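**Ticket: policy drops out halfway through the toolbox task**
Project: Kidia / opened by Geetha Alva / status: open

Right, I'm reopening this one. The two-arm toolbox policy still stalls when it should be putting a screwdriver back in the tray, and I don't think it's the controller any more.
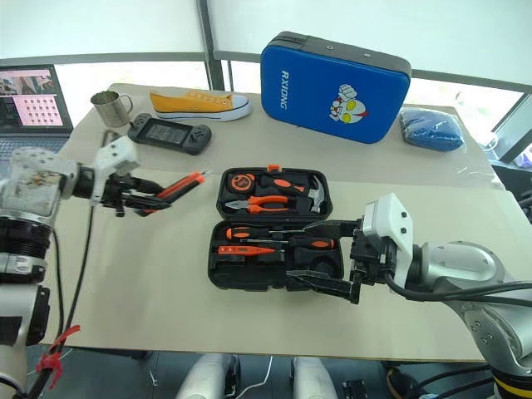
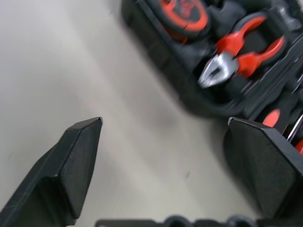 What I've tried since Tuesday:

- Retrained on all 729 demos, same seed. Still stalls.
- Cut it down to the 300 demos Bangera marked as clean. A bit better, but it hovers over the slot for ages.
- Turned off the wrist views completely and ran 33 trials on the head view alone. It got the tool home in 12 of them, and the misses were all small ones – a finger's width off, that sort of thing.

So my hunch is that the wrist views go smeary whenever the arm swings quickly, and the model has learned to trust them anyway. Guneck reckons it's a timestamp offset between the streams. Could be both, annoyingly.

Next I want to try dropping wrist frames at random during training, and only in the fast bits of the motion. Workach has a script that flags those by joint speed – could someone send me the latest copy? Mine falls over on the March logs with a key error.

Please don't touch the exposure settings until I've got a baseline. I'll post the numbers under this ticket.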